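SNACK TABLE: WHAT'S NEW, WHAT'S MOVING, WHAT WE NEED
2019-02-17

Quick one from the break room end of things, written between two phone calls so forgive the typos.

The snack table is back. Everything came out of the cupboard, got wiped, went onto the brown table. If you were looking for the old cardboard box of odds and ends, it's gone. Recycled. Sorry to whoever liked it.

Packets first. Chips and the like go in the white bin, standing up, so you can see what you're taking without digging. Please don't lay things flat on top. The see-through bags go along the front. Colored packets behind. When the bin is full, it's full, spare stock stays in the cupboard on the second shelf, next to the Zoserlow tea that we still have 300 bags of (yes, 300, the November order, we know).

Bottles. They go in the clear organizer at the back of the table, tall ones in the back row, shorter ones in front. One bottle to a compartment. I've had two people ask if they can bring in their own hot sauce. Yes. Put your name on it and accept that it will get used.

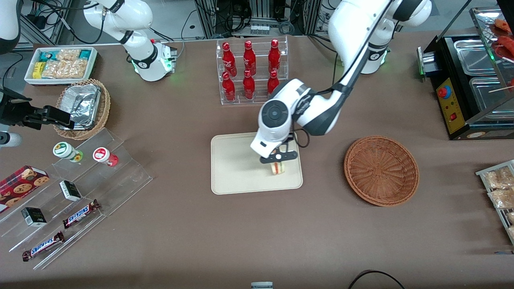
The basket is for anything in foil. Home baking, half a loaf, whatever you bring in to share. Wrap it and leave a note saying what it is and whether there are nuts in it. Nipon Sukprasert left a banana loaf in there last week with no note and it was gone by eleven, which I suppose is one way to do it. Recipe has been requested. Nipon, please reply to your email.

The cream board is the "take me first" spot. Small wrapped things, last of a pack, anything close to its date. Look there before you open something new. Crumbs get wiped off by the person who made them, cloth is under the sink.

Clear step rack: still deciding. Borora sent us the catalog and there is a narrower one that might fit better, but the price went up and I'm not convinced. For now it's going to hold the little stuff, gum, mints, single cookies. If anybody has a better idea tell me before the next order goes in.

Orders. We're swiching from Chaimongkol to Astoda for the dry snacks, starting next month. Same delivery day, fewer boxes. The list is taped inside the cupboard door, five lines left on it as of this morning. Write clearly. Last time somebody's "crackers" got read as "crayons" and I had to make a call.

Money jar is on top of the fridge, same as before. 2 dollars a week if you snack, nothing if you don't.

Also still missing: the good scissors, orange handles. Just put them back in teh drawer, no questions.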